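Search this site Search

We use cookies to remember your settings and to measure traffic. Accept Decline

About Zandbridge

Zandbridge collects and labels manipulation demonstrations for groups training learned control policies. We operate teleoperated arms, record every session with wrist-mounted cameras, and deliver episodes with synchronized joint states, gripper width and a written task label. We do not train models for clients.

The company was founded by Shakuntala Bhatt and Tõnu Siliņa, who had previously run data collection at Ivent. We now have nine staff and six collection stations. Each station has one arm, a parallel gripper with ribbed pads, and a table finished in plain matte white. Lighting is fixed and checked against a grey card at the start of each shift.

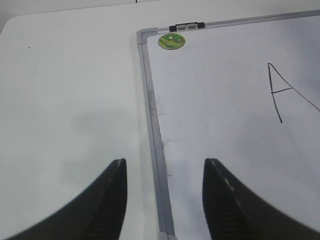

Tasks are organized into families. The whiteboard family covers writing, erasing, and shifting a board lying flat on the table. Boards are placed at varied angles, and some starting states include a handwritten letter or marker residue, as a policy trained only on clean boards generalizes poorly. Aluminum frames and glossy surfaces produce reflections that change with wrist pose. We keep those episodes in the set and tag them.

A standard order is 1000 episodes per task. Operators complete 165 practice episodes before any of their work is released. Failed attempts are retained under a separate label, with the failure time marked to the nearest video frame. Episodes with dropped camera data or a stalled controller are discarded and re-recorded.

Baptiste Leblanc manages the stations and operator training. Kristaps Priedītis maintains Bratu, our recording software, which writes raw logs and converts them to the client's format on export. Tuấn Triệu reviews labels and handles disputes over task definitions. Clients receive the labelling guide with the first shipment and may request changes before the second.

Enquiries about new task families should include the object list, the workspace dimensions and the success criterion.

Last updated: Sunday, October 7, 2018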